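Startseite Kurse Rezepte Häufige Fragen Kontakt

Häufige Fragen zum Bambusdämpfer

November – von Radosław Bielecka
Lesezeit: 5 Minuten

Die meisten Fragen erreichen uns in den Tagen nach dem Dämpfkurs, wenn der eigene Korb zum ersten Mal auf dem Herd steht. Die Antworten gelten für einfache runde Körbe mit Deckel, wie wir sie in der Kursküche Medel verwenden.

Welche Größe brauche ich?

Für zwei Personen reicht ein Korb mit 22 cm Durchmesser. Entscheidend ist der Topf darunter. Der Korb soll auf dem Topfrand oder auf einem Dämpfring sitzen, ohne dass seitlich viel Dampf entweicht. Messen Sie den Topf vor dem Kauf oben am Rand, nicht am Boden.

Muss ein neuer Korb vorbereitet werden?

Ja. Unter warmem Wasser abspülen, dann einmal leer über kochendem Wasser dämpfen, Deckel aufgelegt. Der Holzgeruch lässt danach nach, ganz weg ist er erst nach einigen Malen Kochen. Spülmittel brauchen Sie dafür nicht.

Wohin mit dem Deckel, wenn der Korb offen ist?

Daneben, mit der Innenseite nach oben. An der Innenseite sammelt sich beim Dämpfen Feuchtigkeit, die sonst auf Tisch oder Tischdecke landet. Wer wenig Platz hat, legt ihn auf ein gefaltetes Geschirrtuch. Den Teller zum Servieren stellen wir vor den Korb, damit der Weg kurz bleibt.
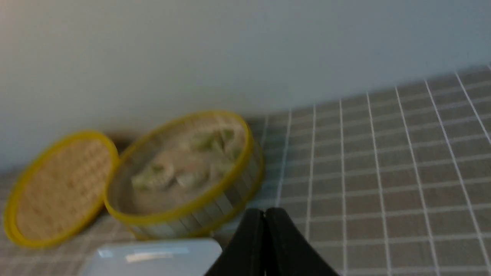

Hamish Swanson schreibt dazu, er stelle den Deckel lieber hochkant in den Abtropfständer, dann habe er am Tisch mehr Platz, und getrocknet sei er so auch schneller. Das geht ebenso gut, sofern der Ständer in Reichweite steht.

Womit lege ich den Korb aus?

Mit gelochtem Dämpfpapier, Backpapier mit ein paar Einschnitten oder Kohlblättern. Der Boden darf nicht vollständig abgedeckt sein, zwischen den Leisten muss Dampf durchkommen. Bei Teigtaschen mit dünner, durchscheinender Hülle würden wir nie ganz auf eine Einlage verzichten. Der Teig klebt, und beim Herausnehmen reißt er unten auf.

Schadet der Dampf der Wand hinter dem Herd?

Bei gelegentlichem Gebrauch kaum. Rücken Sie den Topf auf die vordere Platte und schalten Sie den Abzug ein, bevor das Wasser kocht. Eine glatte, abwaschbar gestrichene Wand wischen Sie hinterher mit einem trockenen Tuch ab.

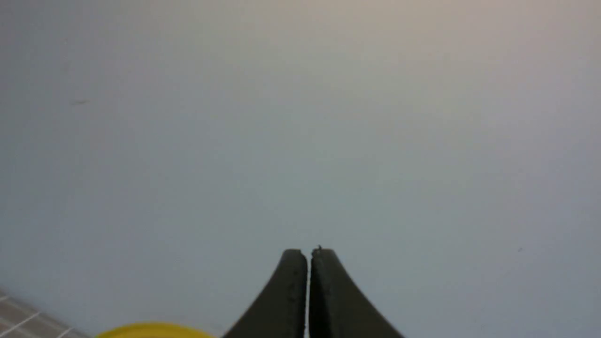 Bei Raufaser oder Kalkputz ist mehr Vorsicht angebracht. Dort hilft es, nach dem Dämpfen das Fenster zu öffnen und den Topf mit dem Restwasser nicht stehen zu lassen.

Wie dicht dürfen die Teigtaschen liegen?

Vor dem Dämpfen sollte zwischen zwei Stücken ein Finger breit Luft sein. Der Teig geht etwas auf und wird weich. Berühren sich die Taschen trotzdem, erst abkühlen lassen und dann trennen – heiß reißt die Hülle fast immer.

Warum sind manche Hüllen durchsichtig und andere nicht?

Das liegt an der Stärke. Teig aus Weizenstärke und etwas Tapioka wird beim Dämpfen glasig, sodass grüne oder rosa Füllungen durchscheinen. Teig aus normalem Mehl bleibt deckend. In der Kursküche formen wir im Jahr rund 3.000 Stück, überwiegend mit Stärketeig.
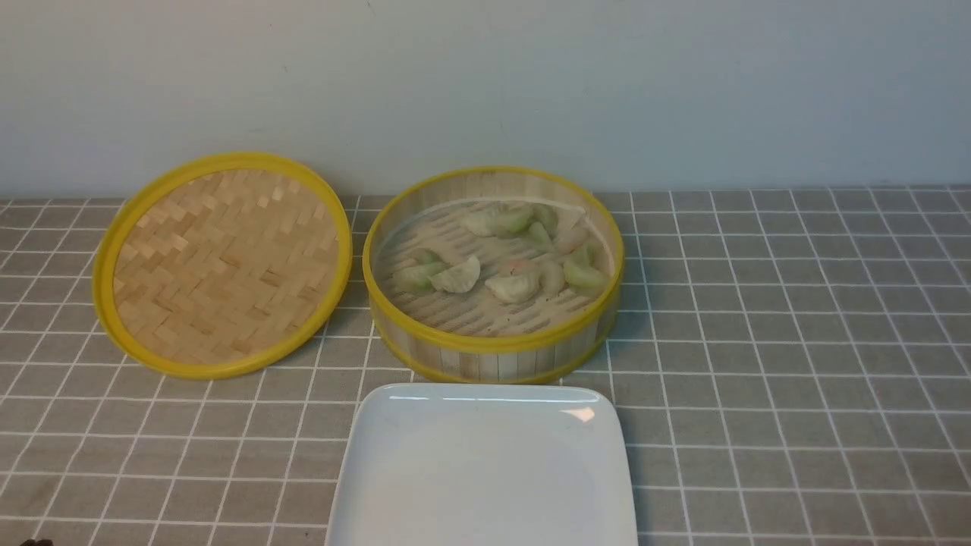
Fedum Kochschule | Team Teig & Dampf

Womit nehme ich sie heraus?

Mit einer Zange mit breiten, glatten Enden oder mit zwei Löffeln. Nicht an der Naht anfassen und nicht fest zudrücken. Nach dem Abnehmen des Deckels warten wir 2 Minuten, die Hülle wird in dieser Zeit fester. Mit Stäbchen klappt es auch, braucht bei glatten Hüllen aber Übung.

Auf den Teller oder direkt aus dem Korb essen?

Beides ist üblich. Im Korb bleiben die Teigtaschen länger warm, auf einem flachen Teller lässt sich die Sauce besser dosieren. Wir legen immer nur nach, was gleich gegessen wird.

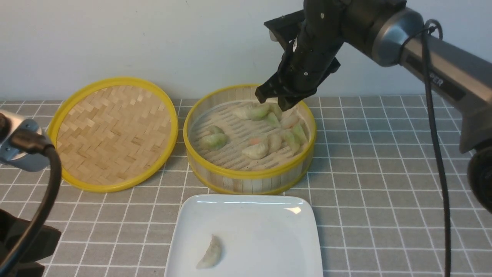

Eine Leserin fragt, ob man den Teller vorwärmen soll, ihr seien die Taschen beim letzten Mal am Porzellan festgeklebt. Vorwärmen hält die Taschen warm, gegen das Kleben hilft eher ein Tropfen Sesamöl, mit dem Pinsel dünn verteilt.

Wie reinige und lagere ich den Korb?

Heißes Wasser, weiche Bürste, kein Einweichen. Die Spülmaschine ist tabu. Korb und Deckel getrennt trocknen lassen, am besten über Nacht, und erst danach stapeln. Graue Punkte auf den Leisten sind meist Schimmel. Gehen sie nach Bürsten und nochmaligem Ausdämpfen nicht weg, den Korb ersetzen.

Kann ich Körbe ausleihen?

Ja, mittwochs nach dem Kurs, je Haushalt bis zu 2 Stück. Bitte trocken zurückbringen.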